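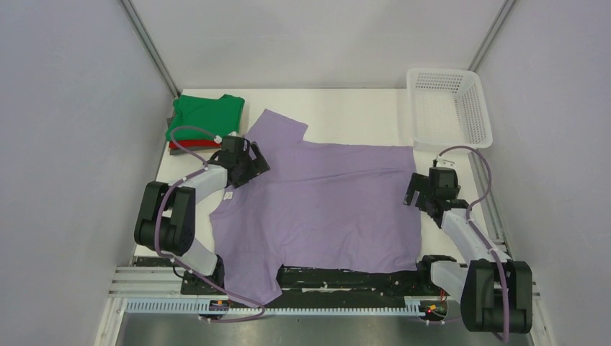
Tolentino, Tuesday, December 8, 2020

Dollico Opens Its Clothing Swap to the Whole Valley, With Free Mending Through Winter

I'm so happy to finally get this one out the door. Starting this week, the Dollico clothing swap is open to anyone who lives in the Tolentino valley, and we've added a free mending service that will run right through the winter.

If you haven't met us before, Dollico is the little shop on Bramik Street with the yellow awning (we're between the bakery and the shoe repair place, and yes, you can smell the bread all day long). I started it as a secondhand store for kids' clothes. The grown-up racks came later, mostly because parents kept bringing in their own sweaters along with the outgrown snow pants and I didn't have the heart to send them home again.

We tried out the swap in October with our regular customers only, and I figured we'd get a few bags of T-shirts. We took in 1,306 pieces of clothing! I counted them twice. By the end of the month all but 197 had gone to a new closet, and most of what was left turned out to be summer dresses, which I can't really hold against anybody in October.

How the swap works

You bring in clean clothes you're done with. We look them over at the counter and give you one token for each piece we can put out. Tokens are good for anything on the swap racks, in any size, and they don't expire. No money changes hands, and you don't have to use your tokens the same day. Plenty of people drop off a bag on the way to work and come back when they've got time to browse.

Coats and boots count for 2 tokens each, coming and going. We can take shirts, pants, skirts, sweaters, pajamas, scarves, hats and kids' things of every kind. We can't take underwear, swimsuits or anything that still smells like the basement. Please fold things if you can! A folded bag takes me a couple of minutes to go through, and a stuffed one takes a good deal longer.

About the mending

This is the part I've been wanting to do for years. We've teamed up with Stalance, the sewing studio upstairs, and their menders will fix small stuff for free: missing buttons, loose hems, popped seams, holes in knees and elbows. Zippers are a maybe, so ask first. Leave your piece at our counter with a note pinned to the spot that needs work and a phone number, and we'll call you when it's done. Most jobs should take under a week. If it's a favorite and you need it back sooner, put that on the note and we'll do our best.

Stalance will also be selling small repair kits at the register, with thread, needles, a few plain buttons and a sheet of directions I tested on myself. I sewed a button onto a cardigan and it's still there, so I feel good about the directions.

Visiting us safely

We're keeping the shop to a few shoppers at a time, and masks are required for everybody old enough to wear one. Everything that comes in rests in the back room for three days before it goes on a rack. The fitting rooms are closed for now, so if something doesn't fit, bring it back and we'll return your token, no fuss at all. If you'd rather not come inside, call from the curb and we'll come out and get your bag.

We're open every day except Monday, 10 to 5, with the first hour set aside for older shoppers and anyone who needs a quieter store. There's parking behind the building, and the ramp is on the bakery side.

What we need most right now is kids' winter coats, snow boots and warm pajamas. Men's sweaters too, they fly off the rack. Our goal is to pass along 1,522 pieces by the end of winter, and I'd love to blow right past it.

Press contact: Reporters and neighborhood newsletters are welcome to stop by or call the shop during open hours. Ask for the owner, that's me, and let it ring a while if I'm up on the ladder.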